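4.2 Recording demonstrations for the fruit-placing task

1. Push the two table sections together and set the basket near the middle.
2. Place the loose fruit to the right of the basket, within reach of the right gripper.
3. Open both grippers before starting the Drikura recorder.

Note: The published Skenach policy was trained on 1000 demonstrations. A reduced set of 347 may be used for comparison. 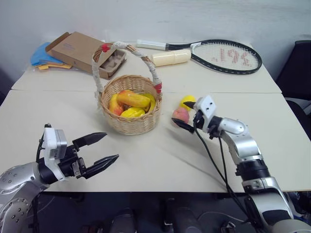 Grovora replied to the draft of this section that the reduced set should be drawn at random from the full one, as the earliest recordings tend to be the slowest.

4. Select the reduced set accordingly and record the draw in the log.

Caution: Keep hands clear of both arms during replay. Any demonstration stopped early must be discarded and recorded again.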